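Section 4. Hand-Held Gripper: Set-Up and Routine Care

4.1 Scope

This section applies to the hand-held grippers issued from the Gastmont store for two-handed cloth work. It covers checks before use, replacement of the fingers, and return to storage. Charging and data transfer are covered in Section 6.

Work under 4.3 may be carried out only by staff signed off by Nermin Saraç or Kwadwo Osei. All other steps may be carried out by any trained operator.

4.2 Checks before use

1. Take both grippers of the pair from the case. Do not mix grippers from different pairs.

2. Read the number on the label of each gripper and enter it in the equipment log. If a label is torn or cannot be read, set the gripper aside and report it on Form 17.

3. Inspect the lenses under a good light. Remove dust with the blower first, then wipe each lens once with a dry lens cloth, working from the center outward.

CAUTION: Do not use window cleaner, alcohol wipes or paper towels on the lenses.

4. Check that the screws on the plate are seated. Tighten a raised screw by hand with the short driver until it stops. Do not use a powered driver.

5. Close the fingers slowly. The tips must meet along their full width. If light shows between them, go to 4.3.

6. Open and close the fingers 3 times. Movement must be even, with no clicking or sticking.

7. Check the strap for fraying and adjust it to the operator's hand.

8. Lay the mat flat on the floor and place the cloth on it. Remove pins, coins and other hard objects from the mat. The operator may then take up the grippers.

Note: A cloth with clear stripes is preferred for the first trial of the day. A finger that drags or slips can be noticed more easily against the pattern.

4.3 Replacing the fingers

Fingers are replaced in pairs after 3,000 closing cycles, or sooner if a tip is cracked or worn smooth. The cycle count is kept in the log by Kadir Güler.

1. Place the gripper on a padded surface with the lenses facing up.

2. Loosen the retaining screw of each finger and put the screws in the parts tray.

3. Draw each finger straight out. Do not twist.

WARNING: Keep fingertips clear of the slots in the frame. The slide can close without notice when a finger is removed.

4. Brush lint from the slots. Do not apply oil.

5. Fit the new fingers, replace the screws and repeat steps 5 and 6 of 4.2.

6. Reset the cycle count and initial the log.

If the new fingers do not meet evenly, do not bend or file them. Send the gripper to the Flovcombe workshop, marked for the attention of Taner Kahraman.

4.4 After use

1. Remove threads from the fingers and the frame.

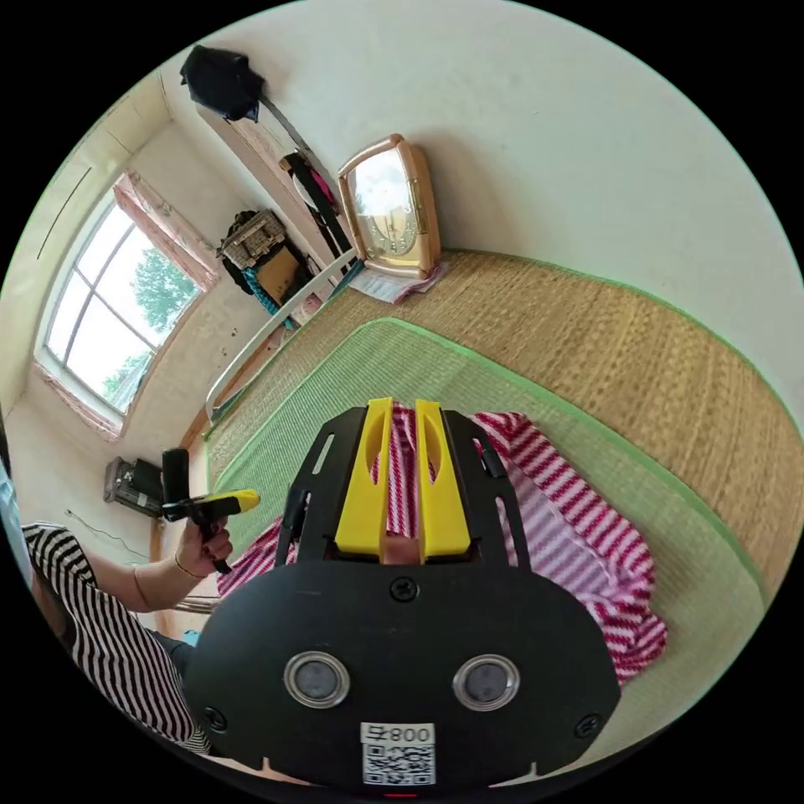 2. Wipe the handles with a slightly damp cloth and allow them to dry fully before packing.

3. Return both grippers to the case with the fingers open. Close the lid without force.

4. Enter any fault in the log before leaving the site. Open entries are reviewed each Monday.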